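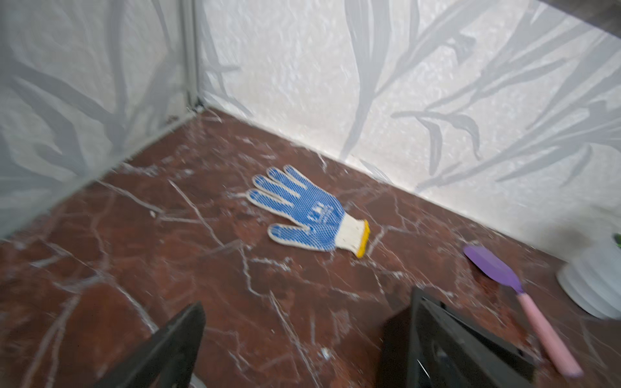
Jan 21, 2018. Dye vat notebook, entry 5

The indigo vat is alive again! I had more or less given up on it after August, when the Lummont batch went flat and gray on me and stayed that way whatever I fed it. Started over last night with fresh madder and bran, the old Grinden recipe, and this morning there was a proper coppery skin on top and a bloom of bubbles the size of a fist. Smells like a barn. Wonderful.

Starting conditions, for whoever picks this up after me: 40 liters in the tall crock, wood ash lye for the alkali, no soda this time. I ground the indigo wet in the small mortar for as long as my wrist held out, then strained it through muslin and reground what stayed behind. The liquid under the skin is a clear yellow green when I lift it in a glass. Last time I got impatient and dipped at the murky stage, and all I had was pale blue dirt that rinsed straight out.

Gloves. The long rubber ones stay by the crock and nothing else goes near the liquor. Knit ones are for carrying, racking and the wringer crank. I know they look sturdy, but lye goes right through cotton, and I have the red knuckles from the Lummont batch to prove it. 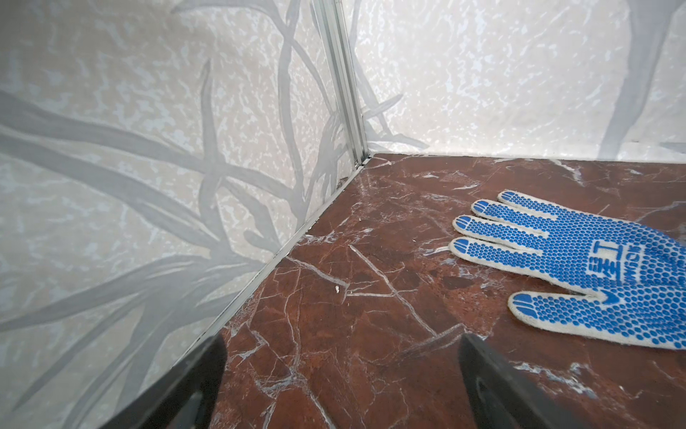 Knit glove, blue dots on the palm side. Dry jobs only.

First dips were on the Turnell wool, the loose two-ply, scoured and soaked overnight. In slowly down the side, no splashing, keep it under, out slowly, squeeze at the surface so the drips don't carry air in. Then the part I never get tired of: it comes up the color of a lime and goes blue while you stand there holding it! You can watch it creep in from the outside of the skein. I opened up the strands with my fingers to let the air reach the middle, otherwise there's a green heart left in there that turns up later as a pale streak.

Dip 1: sky, a bit patchy near the ties. Ties were too tight, my fault.
Dip 2: patches nearly gone.
Dip 3: real denim blue. Left it hanging longer than the others because lunch.
Dip 4: hardly darker than 3 to my eye, but side by side in the window there's a difference.

Tried the linen too, the Chou offcuts from the bottom drawer. They took it much faster than I expected and much less evenly. I think there's still size in that cloth. One piece had been boiled back in the fall and it's lovely, flat and deep right to the selvage, so boil the rest before anybody wastes another dip on it. 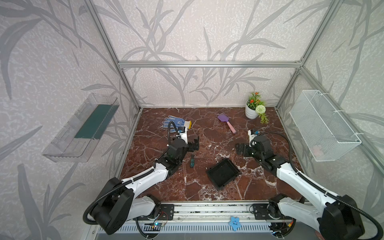
The vat was tired by mid-afternoon. The skin got thin and slow to close behind the skein, and the liquor was leaning toward green with a bit of blue in it. I stirred once, round the edge and down the middle, gave it a handful of bran and put the lid and the blankets back on. No more dipping until it's yellow again. I mean it, me.

Weighed the dry wool before we started: 1,406 grams across all the skeins. Hoping to get every one of them to the dip 3 shade, with two or three taken further for the stripe in the sample blanket. At today's pace the vat will need a rest day after each session, and I'd sooner go slowly than kill another one.

Rinse notes: first rinse cold, plenty of it. Second with a splash of vinegar, and the wool felt so much softer afterward that I went back and did the early skeins again. Third rinse still had a blue tinge. I rubbed a corner of dip 3 on white cotton and got a faint mark, so there's loose pigment to wash out yet. 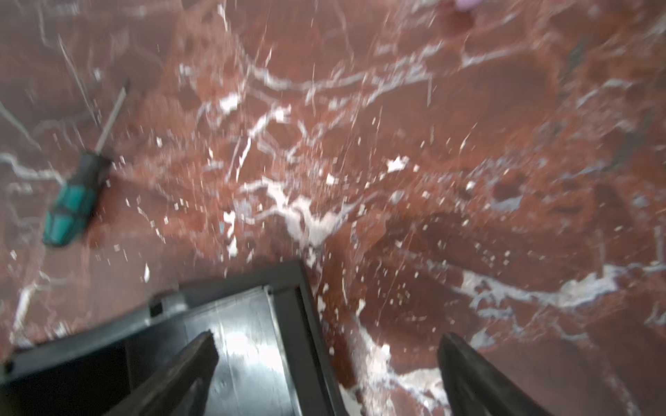
Also tried a folded cotton square between two jar lids with a clamp across, to see how far the color would push in under pressure. It crept in maybe a finger's width and left the softest feathery edge. I want a whole tablecloth of that! Next time fold it narrower and soak it well first, since the dry center drank up the liquor in one corner.

To do:
Boil the linen.
More muslin, we're down to rags.
Retie the wool skeins loosely, figure eights.
Find the lid thermometer. The kitchen one works but it reads high.
Check the vat first thing, before coffee, and write down the color of the liquor even if it looks the same.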